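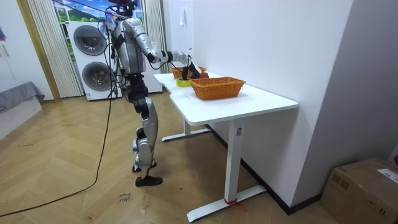

How long does it take to learn to drive a humanoid with the Clendlow hand controllers?

Most people can pick up a piece of fruit on their first afternoon. Doing it smoothly enough that the recording is worth keeping takes closer to a week of regular practice.

Reviews > Robot Training > Remote Control Kits

August 17, 2023
By the Dravberg Bench Notes desk

Print this article | E-mail this article

The Clendlow kit is a pair of hand controllers, a base box, and software that records what the operator does while the robot copies it. It sells for $3000 without the robot. We started using it in May and have saved 1143 demonstrations with it, nearly all of them tabletop work with two grippers.

Our main test was a small sorting job on a white standing desk: an apple, a roll of tape, and two orange wicker baskets. The operator reaches over the desk, lowers the gripper, closes it on one of the items and moves it to a basket. Then everything gets put back by hand in a slightly different spot and you go again. It is dull work, and a kit like this should be judged on how it feels after an hour of it.

The controllers are light and the trigger has a long pull, so you can close the gripper a little at a time. That matters with an apple. A round object rolls if one finger touches first, and with a short trigger you find out too late. The tape is a different problem. It lies flat and low, so you have to come down close to the tabletop and take it by the edge, and wrist rotation is where the Clendlow is weakest. Past a certain angle the robot's wrist lags behind your own. We got used to it, but new operators overshoot.

Arm tracking is good. Shoulder-height reaches over the far end of the desk stayed steady, and the scaling setting lets you make large hand movements for small gripper movements. We left it at 3 for the whole test.

Recording is simple. One button starts a take and the same button ends it. A second button throws the take away, and it sits too close to the first. We lost good takes that way until we put a strip of felt over it. Files are saved with a Unix timestamp for a name, and there is no way to add a label in the software. If you run several tasks in one day, keep a written log or rename the files as you go.

We also tried the older Urrego arm rig, where you hold a small copy of the robot arm and move its joints directly. It costs $2000 and it is better for wrist work. You feel where the joint limits are. It is also tiring to hold up, it only handles one arm at a time, and it has to be rebuilt for each robot model. For long sessions we went back to the Clendlow.

A few smaller points. Setup took most of a morning, and the manual skips the step where you zero the grippers. Do that first. The base box fan is loud. The wired connection is worth using even though it puts one more cable on a floor that already has the robot's power cable across it. Wireless dropped out on us several times, and each dropout froze the arm where it was until we reconnected.

Support answered our two e-mails within a day. The wrist lag is a known issue and we were told a software fix is planned, with no date given.

We would buy the Clendlow again for pick-and-place recording with two arms. For turning lids, keys or knobs, look at the Urrego first.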